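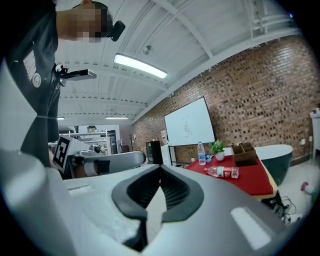 Okay, week 4 notes. On Thursday we're reviewing the Trutton hand-held gripper kit from Stimura, and I want you to read it like a buyer would – skeptical, wallet closed.

You hold one gripper in each hand and do the job yourself, and the recordings are what you train on later. So the first thing I'd ask is whether it's comfortable. I lasted 20 minutes before my wrists complained (Ghizlane Ragab lasted longer, and won't let me forget it).

Things to check when you try it:

- **The pads.** Pick up something small with flat sides, like a marker cube, and tilt it. Does it creep? Try 11 lifts and write down every slip. 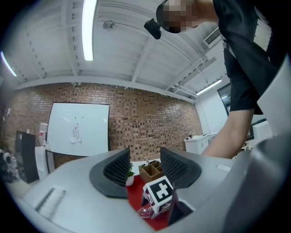 - **The cables.** Walk around the table once. Do you snag on anything?
- **The setup.** Time it from closed case to first recording. The Kozma kit we tried before took me 3 tries!

Then do bottles. I like bottles because they roll and tip, and they have a cap to aim for, so a clumsy grip shows up right away.

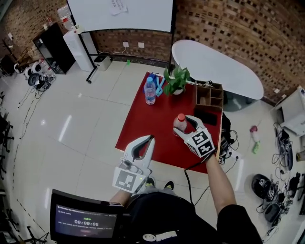
Do a few with your weaker hand too, even if it feels silly. Put your notes on the Clornstead review sheet, one page, and finish with whether you'd pay for the kit yourself.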